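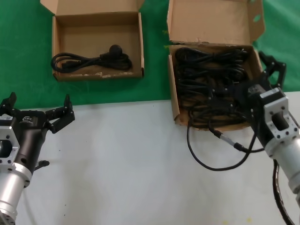
4. The cable sorting task

Figure 4. View from the head camera during cable sorting in the Grusby workshop. Left box: one coiled power cord. Right box: unsorted cables, with one cable hanging over the front edge onto the table.

The third task was chosen by the members of the workshop and not by us. Grusby is a shared workshop in a former dairy building, and over the years its members have collected a large quantity of power cords and adapter leads. When Jitendra Lodhi asked them what a two-arm robot should do for them first, cable sorting was the most common answer. We therefore accepted it, although we expected that it would be more difficult than the cup and the drawer tasks in Section 3.

4.1 Setup

The robot is the Nimillow build described in Section 2, with both arms mounted at the edge of an ordinary white table. Two open cardboard boxes stand in front of the arms (Figure 4). The box on the right is the source and is filled with black cables almost to its rim. The smaller and shallower box on the left is the target. A green cloth is placed behind the work area and continues under the boxes. We used it in all tasks, so that the tools on the workshop shelves do not enter the background.

We did not fix the boxes to the table. In the first trials we tried with clamps, but the members found it annoying to remove them every evening, and a home user would probably not use them at all. The consequence is that a box can move when an arm pulls on a cable which is caught inside. The position of both boxes is for this reason estimated again before each grasp.

4.2 Procedure

One trial consists of taking a single cable out of the source box and laying it in the target box. An operator controls the two arms with the leader handles from Section 2.3. The operator is free to decide which arm pulls and which arm holds. Coiling of the cable is not required for a successful trial, but we record it when it is done.

We collected 74 demonstrations during June, most of them by Pentti Kallio, who had built the leader handles and had the most practice with them. After every 15 demonstrations the source box was emptied and filled again by a person who was not operating. This was done without any rule for how the cables should lie. A trial was stopped if a cable left the table or if the operator asked for it.

4.3 Observations

All the cables we used are black or nearly black, and this caused most of our problems. Inside the source box it is hard to follow one cable with the eye, and the head camera has the same difficulty. The cardboard and the cloth give good contrast at the borders of the box, but they do not help inside the pile. Operators soon learned to look for a part that already hangs outside, as in Figure 4, where a long loop lies on the white table in front of the box. On the table the cable is easy to see, and a connector on it gives a clear point for the grasp.

The gripper fingers were printed after the second Hafstein pattern, with longer links than the first one. They reach well over the wall of the box. On the other hand, the wide body of the gripper hides the cables under it from the head camera, especially near the front corner. Kallio reported that in such moments he worked partly from memory. We considered a wrist camera – the bracket has enough space for it – but we left it out in order to keep the same inputs in all tasks.

Thick power cords behaved better than thin leads. A thick cord keeps its shape when it is lifted, while a thin lead often pulled its neighbors with it. The policy trained on these demonstrations, using the Hernasent training scripts without changes, is evaluated in Section 5.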